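August 6, 2026

Drove out to Nencombe for the kite festival, which the flyer calls the biggest in the county. I believe it is also the only one in the county. Parking was 3 dollars in a hayfield, paid to a boy with a bucket.

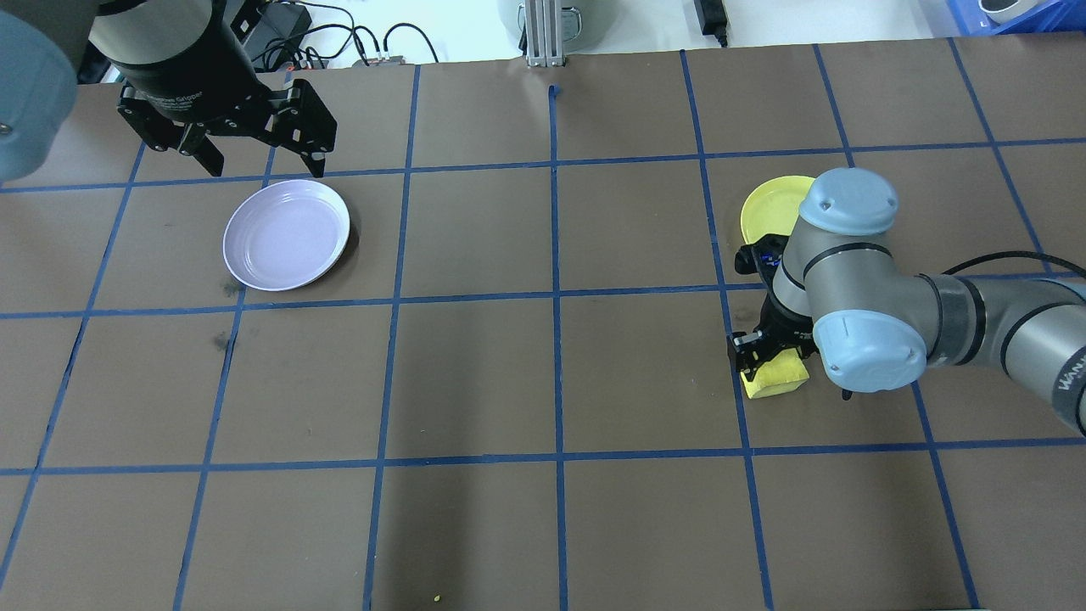
There was no wind. A man with a microphone kept promising some by noon, and 600 people sat on blankets looking up politely at nothing.
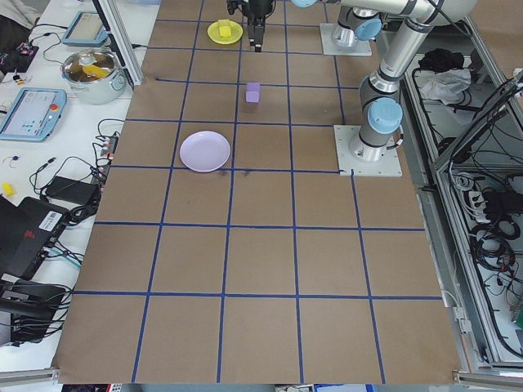

Lunch was from the Paredes truck, a 45 minute wait for corn cakes. The food tent had one long table and everybody eyed everybody else's elbows. I thought of the blue tape on that big brown table, all marked off in a grid, and wished for a roll of it. I'd have claimed two squares and defended them.
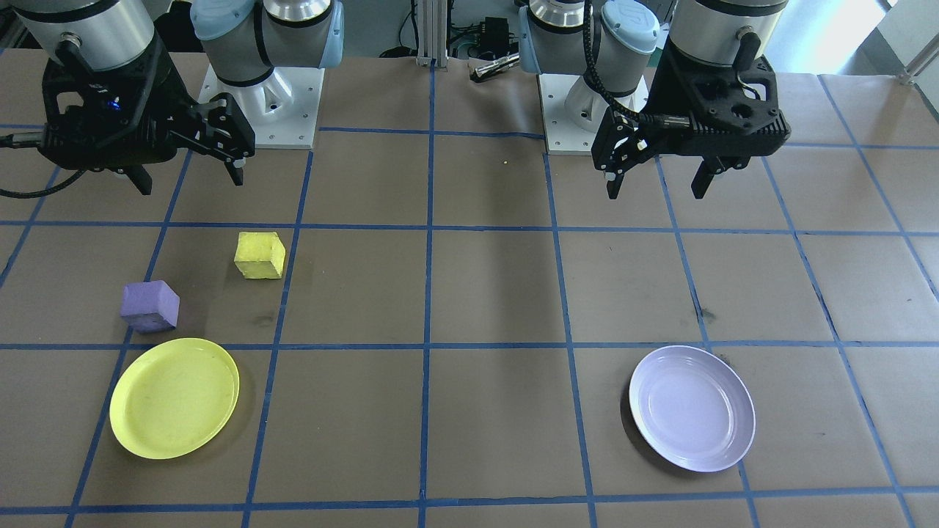

Jorko

Wind came at last at 4 – all of it at once. A dragon 32 feet long got up, admired the view and lay down across the Hernutura lemonade stand. Best part of the day. Sunburned on one side only. They do it again in October, and I suppose I'll go.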